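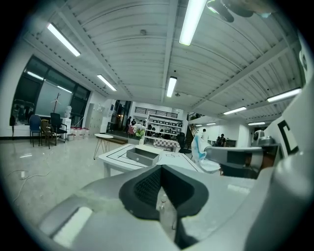 Does standing up help you work? A look at the claims made for standing desks

Project report by Lucimara Marinho
Project supervisor: Jeferson Guimarães

1. Why I chose this

In December the college put a row of raised desks along one wall of the Fumwood reading room. A poster went up at the same time. It said that standing makes you "more alert, more creative and more productive", and that students who stand "get more done in less time". There was no source on the poster. I asked at the desk where the claims came from and was given a leaflet by Wustedura, the firm that sold us the desks.

The leaflet has the same three claims in the same order. It mentions "studies" four times and doesn't name one of them. I don't think this makes the claims false, but it does mean that the college repeated an advert on its own wall, and that seemed a good enough reason to test at least one part of it.

I should say that I use the raised desks myself and quite like them. My back aches if I sit for a whole afternoon. Liking a thing is different from reading faster at it, and the poster was talking about the second.

2. What the claims mean

The first problem is the words. "Alert" could mean that you feel awake, or that you respond quickly, or that you make fewer mistakes. You can feel wide awake and still miss half of what is on the page. "Creative" is worse and I left it alone. "Productive" depends on the job. Somebody packing parcels can count parcels. A student writing an essay might do the best work of the week by crossing out a page.

The second problem is what standing gets compared with. Most people who praise a standing desk have swapped to it from a bad chair, and quite often they changed other things on the same day. They tidied up, they moved nearer a window, they bought a lamp. If work goes better after that, the desk gets the credit.

There is also the matter of who stands by choice. Plenty of people already work on their feet with both hands busy, in kitchens, workshops, labs and shops, and I have never heard any of them say it makes them more creative. My aunt did hairdressing for years and her view of standing all day can't be printed in a college report.

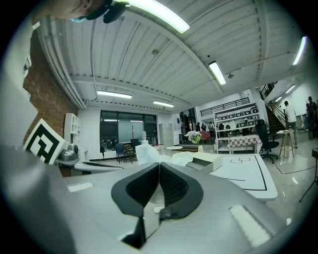

Figure 1. Grey hand-held gripper with two black finger pads; white stickers on the housing.

3. What I did

I wanted a task that was dull, easy to mark and close to what students do in a reading room. I settled on proofreading. I wrote passages of 600 words each and put spelling mistakes and missing words into them. The passages were about the history of the Sampaio building, chosen because I could be fairly sure that no one would find them exciting.

There were 19 people in the test, all students. Each of them did one session sitting and one session standing, with a different passage set each time. A session lasted 60 minutes. Half of the group started on their feet and the rest started in a chair, as near as an odd number allows. The whole thing took 2 weeks because people kept swapping their slots.

At the end of every session I asked two questions. How awake did you feel? How well do you think you did? They answered on a scale with "not at all" at one end and "very" at the other.

I had planned to use Hurow, a free focus timer that claims to measure concentration from how often you touch your phone. I dropped it after the first morning. It gave a high score to a person who had left his phone in his coat and spent a good part of the session looking out at the car park.

4. What happened

On mistakes found, I could not see a difference I would trust. Some people did better standing, some did better sitting, and a few did the same both times. What did show up was order. Most people did better in their second session, whichever way they were working, which looks like practice to me. If I had made everyone sit first and stand second, I would have got a lovely result and could have sent it to Wustedura for the next leaflet.

On the first question the answers were clearer. People said they felt more awake on their feet. Several wrote it in the margin as well, and one added that she felt "ready to leave", so there may be more than one kind of awake.

The second question is the one I keep coming back to. People thought they had done better when they stood, including people who had done worse. Nobody had seen their marks at that stage. They had seen the poster, though, because it is opposite the door and you can't get into the room without passing it.

5. Sore feet

I had not planned to ask about comfort, but the comments came anyway. Towards the end of the hour people leaned on the desk, shifted from one leg to the other, or took their shoes off. One person asked if she could kneel. The raised desks in Fumwood are a fixed height, and the tallest and shortest people in the group both complained about their necks, for opposite reasons.

The leaflet shows a model standing up very straight with a laptop and a small plant. I watched every session and did not see a single person stand like that for longer than it takes to open a book. Work pulls you forward. Your head goes down to look at your hands, your shoulders follow, and the good posture you paid for has gone.

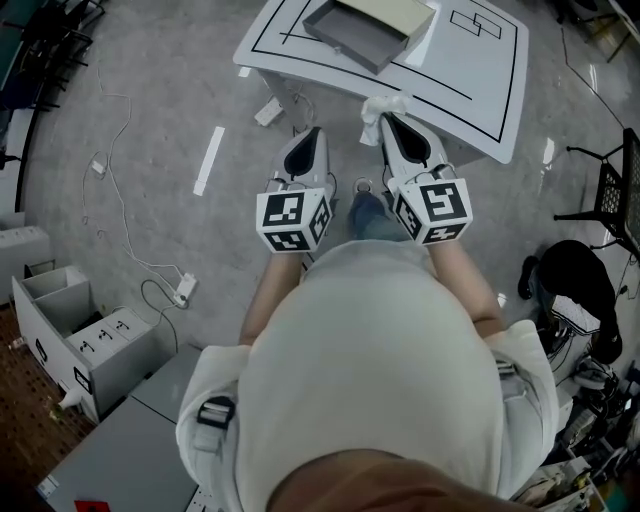
Figure 2. Looking down on someone standing over a workspace, forearms out in front and a gripper in each hand.

6. What is wrong with my own test

Quite a lot. The group is small and they are mostly people I know, and people you know try to be helpful. One hour tells you nothing about a term. Proofreading is one task, and I can imagine standing being better for something livelier, such as planning on a big sheet of paper or practising a talk. I marked the passages myself, and although I covered the names I could recognise some of the handwriting.

I could not hide from people whether they were sitting or standing. That is a fault in every test of this sort, so it will be a fault in the "studies" as well, whichever ones they are.

Jeferson Guimarães pointed out that I went in doubting the claims and should say so. I did. If standing had come out well ahead I would have checked my sums twice, and I only checked these once. I have since gone back and done the second check, and found one passage I had marked against the wrong answer sheet. It moved one person's score slightly and left the rest as it was.

7. What I would ask the college to do

Keep the desks. People use them and some backs are better for it, mine included. Swap at least a couple for ones that go up and down, if there is any money left.

Take down the poster, or put a source on it. I asked about this on Friday and was told that it would be passed on.

If anyone wants to repeat the test, the passages and answer sheets are in the project folder, with the corrected sheet on top. Cover up the poster before you start.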